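Torel Hand-Held Gripper Set: Operator Guide
Section 8. Rules for Tabletop Sessions

8.1 Before you start

1. Read the safety sheet for your site. If the site sheet is stricter than this guide, follow the site sheet.
2. Check both grippers for cracks, loose screws and worn finger pads. A gripper that fails any check is tagged and put on the return shelf.
3. Wipe the marker faces with a dry cloth. Do not use alcohol.
4. Place the work item on the table within easy reach of both hands.
5. Sign the session sheet with your name and start time.

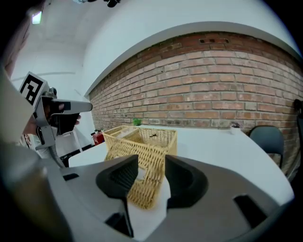
Do I need a second person present for a tabletop session?
One operator may work alone as long as the site lead knows the session is running and can be reached by phone.

8.2 Handling

6. Hold each gripper by its handle only. Keep your thumb and fingers clear of the jaws at all times.
7. Approach the item slowly. Close the jaws until they hold and no further.
8. Keep the two grippers apart. If they touch, stop, open both jaws and start the step again.
9. Keep the markers uncovered. Sleeves, straps and loose hair must not cross them.

CAUTION: Do not lift anything over 2 kg. The finger pads can slip without warning above that load.
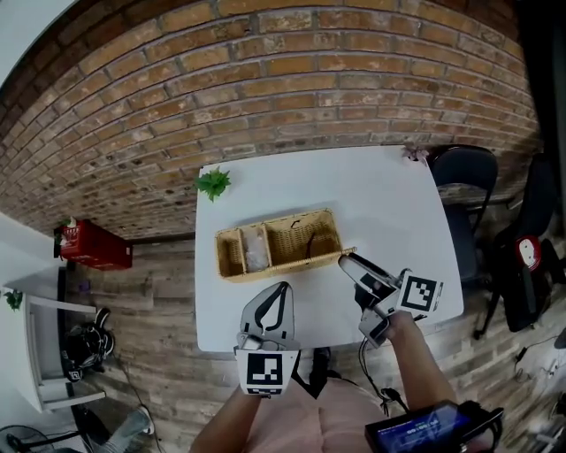 Figure 8-1. Both grippers at the table with a divided wicker basket.

8.3 Cables and floor

10. Route gripper cables so they fall clear of your feet and of chair wheels.
11. Leave 75 cm of open floor on the side where you stand.
12. Never pull a gripper toward you by its cable.

Note: Cable part 697 replaces the older straight cable. Do not mix the two types on one set.

8.4 Head-mounted camera
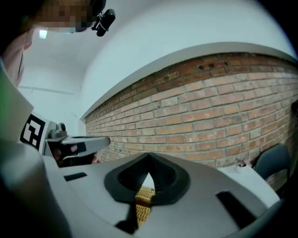

Photo: Nia Gwynne / Torel Documentation, Darov

13. Fit the head bracket before you pick up the grippers.
14. Tighten the clip by hand. Tools will strip the thread.
15. Take a break when the bracket becomes uncomfortable, and log the break on the session sheet.

8.5 Ending a session

16. Open both jaws and set the grippers down on their sides.
17. Stop recording, then switch off the power.
18. Write down any drop, pinch or contact between grippers, even if there was no damage. Reports go to Marek Kadlec at the Darov office.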